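Tanner Robotics Club: Simulation Group Update

The simulation group met 7 times this fall, and the robot has yet to break anything, mostly because it doesn't exist. For those who joined for the soldering: we have a gripper, a room and a tray, all of them inside Wamoto, and the goal is to have the whole business working for the Stukevau student round in March.

Most of October went to the tray. The rules say the arm has to approach it from a corner, stop short, and wait for a signal before it goes any further. Stopping short was easy to write and hard to agree on. We spent an entire evening on what "short" means, and the answer in the current build is a number somebody typed in so that we could all go home.

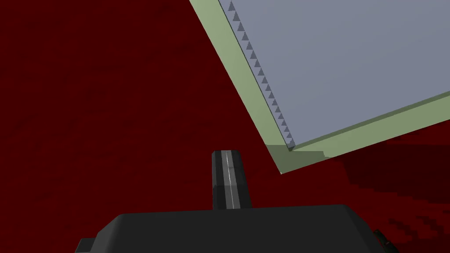
Gripper's-eye view, tray at upper right.

The floor is that red because it was the first color in the list. There was a motion to change it and a counter-motion to fix the arm first, and the second one won. Shadows are set to the cheapest option for the lab computers, which is why they come out with stairs in them. If you turn them up, the fan on the machine by the window starts making a sound we have all learned to talk over.

We also moved the arm from the old hand-written controller to Tolta, the planner that last year's group started and left with almost no comments in it. Two of the comments it does have say "fix later." We are now the people from later. It took three meetings to find out that it measures angles in degrees in one file and radians in the next, and during those three meetings the arm did some very expressive things.

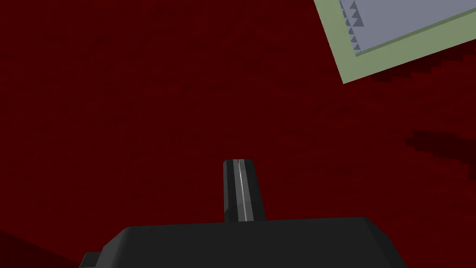
One reader of the last newsletter wrote in to ask when we would be using a real robot, adding that in a simulator you can always press reset and that a student who has never had to pick up the pieces hasn't learned much. The letter went on to offer us a used parts bin, which we accepted before reading the rest.

It's a fair question, and the budget answers most of it. We have looked at arms. We could afford the box one comes in. Meanwhile the reset button has been pressed a great deal, and each press is supposed to go in the log with a sentence on what went wrong. The log so far has 19 entries, of which 5 say "elbow."

The other half of the work is getting around indoors. Stukevau sends every team the same kind of house to practice in, with walls, a counter and assorted household items, and expects the gripper to be steered through it without going through any of it. Our first attempt treated the walls as a suggestion. Collision checking was switched off in a settings file, where it had apparently been sitting since spring, and switching it on made everything slower and much less embarrassing. 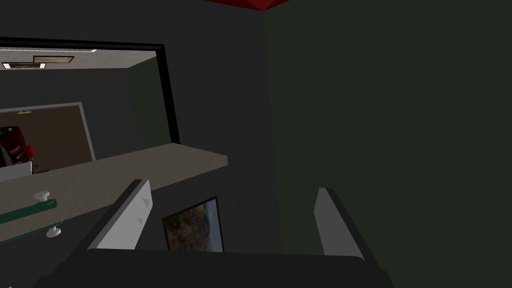 Now the arm can be told to hold still and open its fingers, and the people writing the vision code can get on with theirs. Their job is to work out from a single view where the counter ends and the wall begins. The first version was very confident about everything. The second has doubts, and we think it scores better, although the scoring script is also ours and is next on the list to be checked.

There was some feeling that we should have started indoors and left the tray for later. Anyone who wants to reopen this is welcome to, at the end of the meeting, after the chairs are stacked.

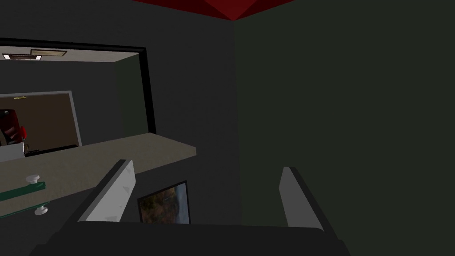

Between now and the winter break we want the two halves joined up, so that one program can do the tray and the house without somebody restarting it in the middle. We also need a person who enjoys file naming. The shared folder has a "final," a "final2" and a "use this one" — please do not use that one.

Meetings start at 4:30 in the computer lab, and no experience is needed. Bring a laptop if you have one and a charger either way, as the club charger went home with someone in October and we would like it back.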